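Cameck media app: progress to the end of January

The Android build of Cameck went to 155 testers in Ullatgate this month. It now sends music and films to a television over the home network, and 467 faults have been logged and closed. 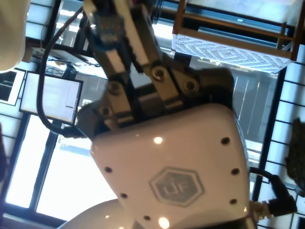 Playback on older phones is still the weak point. Films over 30 minutes drop out when the screen locks — Ibrahim are looking at the battery settings. The new app icon is also late. Bedari want a plain outline, much like the grey hexagon round the letters UF on the white housing, and we expect drafts in February.
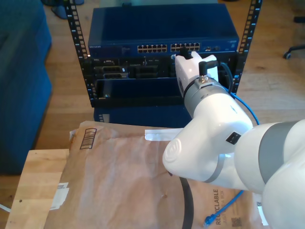
Yetunde Idahosa, Project Manager

Spending is within budget. Jomar Catacutan has taken over testing on tablets and will report separately. We ask that the second payment be released as planned.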